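Codura Club spends its first season in simulation

The robotics club at Illau has no robot this fall. What it has is a row of school computers, a simulator, and a task its members chose before the summer break: get a virtual gripper to handle household objects without a person at the controls. The club calls the project Mirani. We spoke with its student captain on Saturday, September 1, 2018, during the first long work session of the school year.

"We looked at what an arm would cost and what we had, which was 200 dollars," the captain said. "So we asked what we could do for free."

The club, Codura, had built wheeled robots for earlier contests. Moving to a simulator meant starting over in some ways. The members who liked cutting and drilling had less to do at first, and two of them nearly left. They now build the virtual rooms, picking wall and floor surfaces and placing objects for the gripper to find.

"I thought it would be like a video game," one of them said. "Mostly it's fixing numbers. You type one wrong angle and the thing is on its side."

The software team writes the code that decides where the gripper should go. Each version gets 100 trial runs with the starting positions changed every time. The passing mark is 40 clean grasps, which the captain called low on purpose. Boxes passed in the spring. Flat objects are the current job, and the team has spent most of its time on a framed landscape print.

"A box is easy to think about," said the student who leads the code group. "A picture in a frame is big one way and thin the other way. If you come at it from the wrong side, there's nothing your fingers can fit around."

The members check their work through a virtual camera placed near the gripper. The view takes some getting used to.

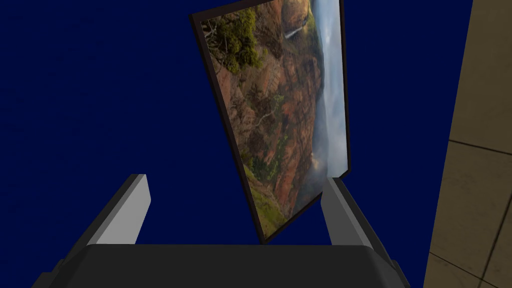 A view past the open gripper toward the tilted landscape print, in the Mirani simulator.

"New members always ask which way is up," the code lead said. "I tell them to look at the trees and the clouds in the print and work it out from there."

The club plans to enter Plamasia, a regional contest with a simulation division. Teams send in their code, and the judges run it in rooms the students have not seen. The entry form allows 3000 characters for a written explanation, and the captain has already started a draft.

Asked whether the club still wants a real arm, the captain said yes, but not this year.

"We have plenty to fix before then. Next week we're redoing the part that picks the approach angle."

Codura meets after school in the computer lab. New members can join through the end of September.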